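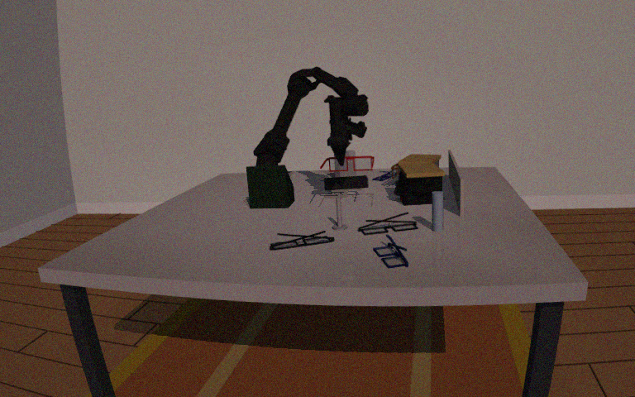
Page last changed: February 15, 2021

Glasses on a table: building Eshun in a shared shop
Speaker notes, Bianca Toma
For the evening talks at the Mollmont library, small room

Start

Say name, say I rent a bench at the Ellaveo workshop in Clesumdale. Day job is in an optical shop, which explains the glasses. Eshun is the project name, and it covers the arm, the table and the simulated version of both. Mostly tonight is the simulated version.

Ask who has built an arm before. If most hands go up, skip the part about joints and go right to the table.

What I wanted

At work we have trays of frames that people have tried on and put down anywhere. Somebody has to pick them up, fold them and put them back. I wanted an arm on my bench that could do the first part, the picking up. Folding can wait. I still think folding is a two-arm job, and Kamlesh Chaudhary disagrees with me. He's in the audience if he made the bus, so let him say why.

Why in simulation first

Kamlesh and I share one bench and one arm kit. He has it during the week. If I did everything on the real arm I would get Saturdays only, and on Saturdays the table saw is running next door and the bench shakes.

The other reason is money. My first gripper tip was printed, and it went straight into the bench top in December when I had a sign wrong in the wrist angle. New tip, new servo, one evening of sanding. In the simulator the same mistake costs a restart.

Building the room

People ask why there is a room at all. I started with a table floating in gray space and it worked fine for checking reach. Once I began using rendered views to find the glasses, I wanted walls, a floor with boards, a rug, shadows. A finder that has only seen glasses on a blank background gets upset by a shadow.

Bhupendra Singhal built the furniture models. He did the shelves and bins in one weekend and then kept going. I would have stopped at the table.

The glasses

Slow down in this section, it's the part people ask about.

Glasses are awkward things. They are mostly holes. A gripper that comes down in the middle of a lens opening closes on air. The places worth grabbing are the bridge and the hinge corners, and those are small.

Thick frames were easy to model and easy to find. Red ones especially. Thin wire ones are a problem all the way through: the lines are so fine in the render that they go missing against a pale top. I spent an evening sure that a pair had fallen through the table. It hadn't, it was sitting on its stand.

Contact shapes, keep this short. The full mesh of a pair was too slow to simulate, so the contact shape is a handful of boxes: bridge, two rims, two temples. First version was one box around the whole thing, and the arm could pick up a pair by touching the empty space next to it. Looked great. Meant nothing.

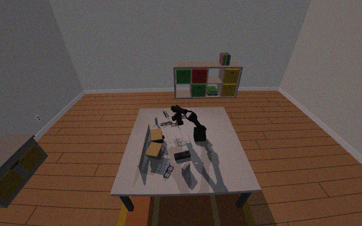

After that I worked on clutter. Bare table runs were going well enough that I had stopped learning from them, so Bhupendra and I added boxes, upright panels and see-through things. The see-through things did the most damage. My depth step treated a clear panel as if it wasn't there, and the planner then took the forearm right through it.

Two fixes. One, the planner now gets object positions from the simulator for anything tall, which is cheating, and I will say so before somebody else does. Two, the wrist comes straight down for the last stretch, so the forearm does less sweeping at table height.

Results

Put the numbers up and leave them up.

679 runs in total since I started keeping a log. 494 of those were with clutter. Of the cluttered runs, 227 ended with a pair lifted and held. Less than half. On an open table it does better, but I changed the contact boxes partway through those runs and don't trust the total, so I'm not showing it.

Most of the failed lifts were the gripper closing on one temple and the pair swinging out. Next most common was no grasp found, nearly always wire frames.

If Sveva Parisi is there she will ask about friction. Answer: one value for everything, picked by hand, and yes, it's too high.

Moving to the real arm

Be brief, there isn't much to tell yet. The joint limits carried over cleanly. The camera position did not -- the bracket on the bench sags a little and I had modeled it dead straight. Bimla Ahuja is cutting me a stiffer one from aluminum bar. Until it's fitted I'm running the real arm at low speed with a foam sheet on the bench.

Parts so far came to 300 dollars, split with Kamlesh. That leaves out the broken tip and servo, which I paid for myself.

Questions

Repeat each question before answering, the room has no second mic.

If asked for the files: the room and table models are on the Ellaveo shop computer, ask Bhupendra. The glasses models aren't ready to share. The hinge axes are off on the blue pairs and I want to fix those first.

Shop is open to visitors on Saturdays after lunch. Ring the side bell.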